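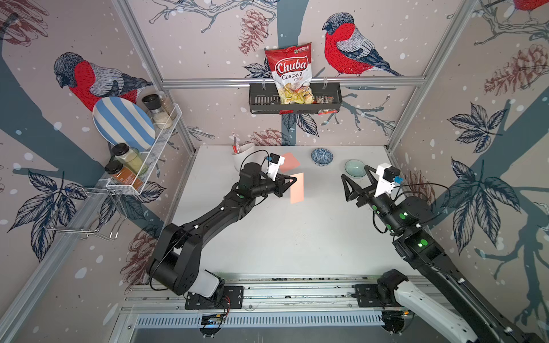 粉色卡纸这东西，买的时候总觉得够用一辈子，结果真的够用一辈子！去年我在 Kodum 家下单，手一滑选成了整包，一包 500 张，到货那天快递盒沉得我以为是砖头。颜色是那种偏橘的三文鱼粉，网页上写的名字叫“暖霞”，我一开始嫌它太甜，后来越看越顺眼，尤其是跟雪林壁纸放在一块儿的时候。桌上的小东西我也舍不得收，靠里头那只淡青绿的碗，还有蓝白斑点的小圆碗，跟粉色凑在一起特别好看，像点心铺的橱窗（对，篮子里那袋 Chuba 木薯片我也没挪，做手工怎么能没有吃的）。

想看教程的朋友可能要失望啦，步骤我另外写过，这里主要聊纸、聊碗、聊墙。

壁纸是 Brovero 的，冬天树林那一款，底色是灰灰的粉米色，上面一点一点的白，像下着小雪。灰蓝色的树干，深蓝的叶子，线条很安静。我当时纠结了很久，另一款是柠檬树，黄得很精神，样片贴在墙上看了两天，眼睛累，还是换回了树林。贴的时候最怕对花，树干那种竖着的大图案，稍微歪一点一眼就看出来。我的笨办法是先把有树干的那一幅贴正，再往两边走，边角的地方宁可多留一点，等胶干了再裁。刮板记得包一层软布，不然容易把印花刮亮，我第一回就刮出来一条，心疼了一个礼拜。

再说碗。带细细青色同心线的玻璃浅碗是在 Ortuño 的小店里淘的，浅得装不了汤，放剪下来的小纸片正合适。我特别喜欢它的影子，淡淡的，下午四点多最好看。白桌面有划痕也有脏印子，我擦过，擦不掉的就随它去了，用久的桌子都这样。 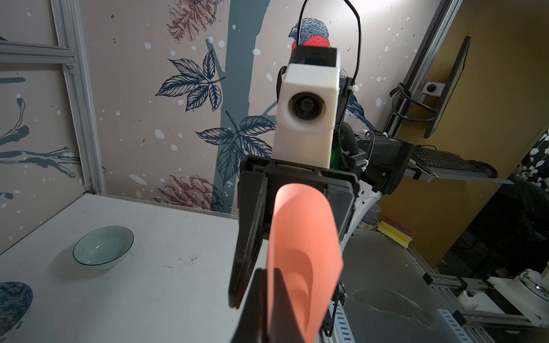
有位读者在相册底下留言，说她照着我的推荐买了 200 克的卡纸，一弯就起白印，问是不是买到了次品，还说她家里那种便宜的薄纸反倒怎么弯都好看，早知道就不花这个钱了。

先抱抱！多半不是次品，是纹路的方向没顺着。卡纸跟布一样有丝缕，顺着丝缕弯，弧度又圆又软，逆着来它就跟你较劲，颜色深的纸还特别爱露白。分辨起来很简单，拿一张纸，横着轻轻弯一下，再竖着轻轻弯一下，哪边省力就顺着哪边。裁之前用铅笔在背面画个小箭头，后面就不会乱了。要是图省事，做弧形的部分换成薄一点的纸也行，只是薄纸站不久，天气一潮就塌，我有一排小拱门就是这么趴下去的，早上起来一看全躺平了。

还有人问折痕怎么压才利落。我不太用骨刀，手边有什么用什么，旧勺子背就挺好。先轻轻划一道，再折，再压，别一上来就使劲。弧面的话干脆不要压，在桌沿上慢慢捋几下，让它自己有个弯的意思就够了。

颜色搭配我也多说两句。三文鱼粉单独用容易腻，一大片铺开像没化开的草莓奶昔，所以我总要给它找个伴。试过灰绿，好看，但是晚上灯一照就发闷；试过大红，过年用还行，平时有点吵。试来试去最耐看的还是奶油白，不是雪白那种，要带一点点黄，跟粉色挨着的时候两边都显得软和。Kodum 的奶油白一张张单卖比较贵，我是等他们清仓的时候囤的，现在柜子里还有大半摞。 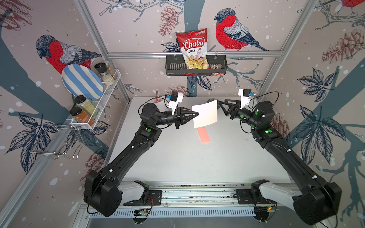

奶油白还有个好处，就是它不挑大小。方方的一张做底，粉色裁成长条搭上去，歪一点也没关系，歪一点反而活泼。我有段时间特别迷恋对齐，尺子量了又量，做出来的卡片整整齐齐，摆在那儿像办公室的文件。后来放松了，长条随手一搁，斜着的那个角度往往比量出来的顺眼。胶水也别涂满，点在中间就好，四边让它微微翘着，卡片才有厚度，涂满了容易起皱。

存纸的问题顺便说一下。卡纸怕潮也怕晒，粉色尤其怕晒，我有一摞放在窗边忘了，边上一圈褪成了肉色，只好拿去给小朋友画画。现在全部平放，上面压一本厚画册，旁边塞包干燥剂，每 8 周换一次。别竖着插在书架里，时间长了会弯成瓦片，想压平得好几天。

最后是老规矩，边角料别扔！窄条可以做书签，小方块攒在玻璃碗里，攒多了拿来拼贴。我给自己定了个目标，攒到 1000 片就拼一幅大的雪林，树干用灰蓝，雪用奶油白，底色嘛，当然还是那包怎么也用不完的粉色。深蓝叶子的纸还没找到合适的，Brovero 壁纸上那种蓝偏冷，市面上卖的都有点发紫，哪位有靠谱的店请一定在 Podgate 上告诉我，样片我可以自己掏邮费。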